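Automatización de las tareas domésticas

De Enciclopedia Tornside, la enciclopedia de autor sobre máquinas y oficios. Artículo de Elspeth Pollock. Última revisión: 25/10/2022.
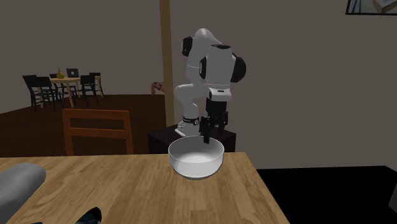 La automatización de las tareas domésticas es el intento, ya bastante viejo, de que una máquina recoja, friegue, doble y guarde lo que nosotros vamos dejando por ahí. Llevo años escribiendo esta entrada y la cambio cada dos por tres, así que perdonadme el tono, que de enciclopedia tiene lo justo. La pregunta que me hacen siempre es si las máquinas pueden hacer ya las faenas de casa, y mi respuesta corta es: algunas, despacio y con alguien mirando. Pensad en algo tan tonto como un cuenco blanco sobre una mesa de madera, con una pinza de dos dedos negros colgando justo encima. Para nosotros eso no es ni una tarea, es un gesto. Para el brazo hay que decidir por dónde se agarra (¿el borde?, ¿las dos paredes?, ¿desde arriba o de lado?), cuánto se aprieta y qué se hace si resbala. ¡Y todavía no hemos fregado nada!

Qué se entiende por tarea doméstica

En esta entrada llamo tarea a cualquier faena que empieza con la casa de una manera y acaba con la casa de otra. Aspirar es una tarea, y de las fáciles, porque el suelo es plano y casi da igual el orden en que se recorra. Poner la mesa también lo es, pero ahí ya hay que coger cosas, y coger cosas es donde se atasca todo. Benedikt Janssen, con quien discuto mucho por carta, quiere que incluya también las máquinas de toda la vida, como la lavadora. Tiene parte de razón: la lavadora automatizó el lavado hace mucho tiempo. Lo que dejó sin resolver fue meter la ropa, sacarla, tenderla y doblarla, y de eso hablo yo.

Los agarres

Una pinza paralela es dos dedos que se acercan y se separan, y poco más. Con una taza se apaña, con una caja va de maravilla y con una sábana sufre muchísimo. La vajilla está en un punto intermedio que me parece de lo más entretenido: los cuencos son rígidos, lo cual ayuda, pero tienen curvas por todas partes y el esmalte brillante confunde a las cámaras. Lo habitual es bajar la pinza abierta con un dedo por dentro y otro por fuera, y cerrar sobre el borde. Si el cuenco está lleno de sopa, la estrategia del dedo por dentro deja de hacer gracia.

Existen también las ventosas, que con los platos llanos van bien, y las manos con muchos dedos, que son preciosas y se estropean con mirarlas. Yo, para una cocina normal, sigo apostando por la pinza sencilla.

Aprender en una casa simulada

Buena parte del trabajo se hace hoy en habitaciones generadas por ordenador, con su mesa, sus sillas y sus cuadros en la pared. La ventaja es evidente: allí los platos rotos salen gratis. Se puede repetir el mismo movimiento 600 veces, mover el cuenco un poco, cambiar la luz y volver a empezar sin que nadie tenga que barrer.

El problema llega al pasar a una cocina de verdad. El rozamiento simulado nunca es del todo el rozamiento, los objetos pesan distinto y las mesas cojean. En el taller de Plarno, Haf Beddoe llevó la cuenta durante toda una temporada: 3,923 intentos de recoger vajilla, entre simulados y reales. Me dejó ver sus cuadernos y lo que más me gustó fueron los márgenes, llenos de anotaciones como «otra vez el cuenco pequeño» o «no era culpa del brazo, era el mantel».

El caso del taller

En un taller las cosas son más agradecidas. Las piezas llegan siempre por el mismo sitio, la luz no cambia y no hay un gato durmiendo en la bandeja. En Kellano tienen un brazo que pasa piezas de una caja a otra, y Fraser Gillies, que lo atiende, me contó que lo difícil no fue la máquina sino convencer a todo el mundo de dejar las cajas en su marca. Cada pieza le lleva 9 segundos. Una persona va bastante más rápida, pero la persona se aburre y el brazo no.

Esa es para mí la diferencia grande entre la nave y el salón: en la nave podemos ordenar el mundo para la máquina. En casa no queremos, y me parece muy bien.

Estado actual

Resumo lo que yo me creo a día de hoy. Aspirar y cortar el césped: sí, con sus enganchones. Recoger objetos rígidos de una mesa despejada: sí, si se conocen de antemano o se parecen a otros conocidos. Cargar el lavavajillas entero: a ratos, en demostraciones muy preparadas. Doblar ropa: va mejorando, aunque vi una camiseta que tardó 90 segundos y quedó como las que doblo yo con prisa. Cocinar de verdad, con aceite, cuchillos y niños cerca: todavía no, y no me apetece ser la primera en probarlo.

Dougal Nisbet, que revisó una versión anterior, me reprocha que sea demasiado pesimista con los cajones. Le he prometido una sección aparte en diciembre, cuando haya leído el informe de Inthanon sobre tiradores y bisagras.

Véase también: Pinza paralela. Lavavajillas. Simulación de talleres. Doblado de ropa.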